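Pesquisar na lista Pesquisar Pesquisa avançada
Tempo de leitura: 4 min

Assunto: Re: botões soltos, tabuleiros e a eterna bancada

Olá a todos,

Desculpem a demora, Si-woo, li a tua mensagem logo em novembro e fiquei a matutar nela enquanto arrumava (ou tentava arrumar!) a minha própria bancada. Deixo o essencial do que escreveste, para quem entrou na lista entretanto:

> Si-woo Ok escreveu:
>
> Comprei um lote de botões de comando usados, daqueles de painel, com
> cabeça de cogumelo e bloco de contactos atrás. Vieram 194, todos ao
> molho numa caixa de cartão, sem separadores. Já tentei frascos (não
> cabem pela boca), já tentei sacos (não vejo o que lá está dentro) e
> agora estou a olhar para uns tabuleiros de plástico da Vidomel.
> Alguém usa? Vale a pena ter cores diferentes ou é só vaidade?
> E desmontam o bloco de contactos antes de guardar, ou vai tudo junto?
>
> Abraço,
> Si-woo

Pois eu uso tabuleiros, e sou capaz de falar nisto até à hora do jantar. Comecei com caixas de gavetinhas, como toda a gente, e detestei. As gavetas são fundas e estreitas, um botão destes entra de lado e depois sai só com um abanão, normalmente para o chão. O tabuleiro baixo, aberto, com o rebordo levantado, é outra vida! Vê-se tudo de uma vez, pega-se na peça sem pensar e, se for preciso a bancada para outra coisa, levanta-se o tabuleiro e vai tudo para a prateleira.

Quanto às cores: não é vaidade. Tenho os amarelos para o que ainda não foi verificado e os verdes para o que já passou no multímetro. A regra é só esta, e custou-me a chegar a ela. Cheguei a ter um sistema por fabricante, depois um por tensão, depois um por estado de limpeza – uma desgraça, passava mais tempo a decidir onde pôr a peça do que a testá-la. Com duas cores não há discussão. Os meus são da Roltov, não conheço os da Vidomel, mas se tiverem os cantos arredondados por dentro já vais bem servido, porque se limpam com um pano e não ficam migalhas de plástico nos ângulos.

Uma coisa que aprendi à minha custa: não despejem o lote todo na bancada. Eu fiz isso com o primeiro que comprei e no fim do dia já não sabia quais eram os testados. Agora tiro poucos de cada vez, ponho-os no meio, longe dos tabuleiros, e só volto à caixa quando esses estiverem despachados. Parece lento e não é. Na última sessão fiz 13 antes do almoço, com calma e com café.

Sobre desmontar ou não: eu guardo tudo junto, cabeça e bloco de contactos. O Han-gyeol Ma defendeu aqui há uns tempos que se deve separar, para poupar espaço, e percebo a ideia, mas depois falta sempre o anel, ou a porca, ou aparece um bloco com contacto normalmente fechado numa cabeça que devia ter um aberto. Se a peça veio inteira, fica inteira. Só separo quando o bloco está partido, e nesse caso a cabeça vai para uma caixa à parte com um papel lá dentro.

E reparem na etiqueta do bloco antes de pegarem no álcool! Há tintas que saem à primeira passagem, e depois andamos a adivinhar. Um pincel seco chega para quase tudo. Para a gordura mais teimosa uso um cotonete mal humedecido e só na cabeça vermelha, nunca perto das letras.

Dois botões de cogumelo em cima da mesa e o tabuleiro amarelo à espera:

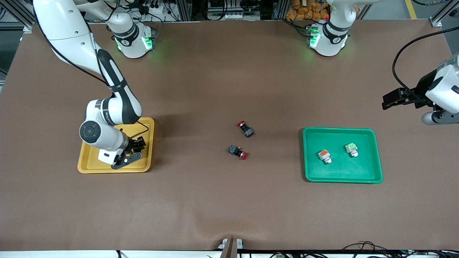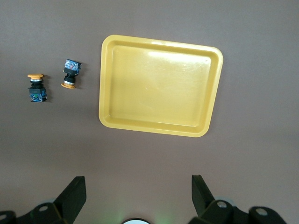 Passando à verificação em si, que alguém também perguntou: multímetro em continuidade, uma ponta em cada terminal, carregar, largar, carregar outra vez. Se o apito falhar uma única vez, repito umas quantas carregadelas seguidas e volto a medir. Muitos recuperam só com isso, são contactos que estiveram anos parados. Os que continuam a falhar levam um bocadinho de fita de papel e ficam de lado. Do lote que comprei em Mernudby ficaram-me 11 assim, e ainda não tive coragem de os deitar fora (a minha mulher diz que é precisamente esse o problema da garagem inteira).

Ah, e atenção aos de encravamento, os que é preciso rodar para soltar. Se os guardarem carregados, a mola fica comprimida o tempo todo. Rodem antes de os pôr no tabuleiro.

Si-woo, se os da Vidomel empilharem bem uns nos outros, diz qualquer coisa, que os meus escorregam quando estão cheios e ando a pensar trocar dois ou três. E se no meio dos teus aparecer algum verde, sem ser de cogumelo, eu troco por vermelhos, que desses tenho para dar e vender. O Ding que eu tinha no painel do torno partiu a cabeça e ando a remediar com uma coisa que nem é do mesmo diâmetro.

Abraços e boas arrumações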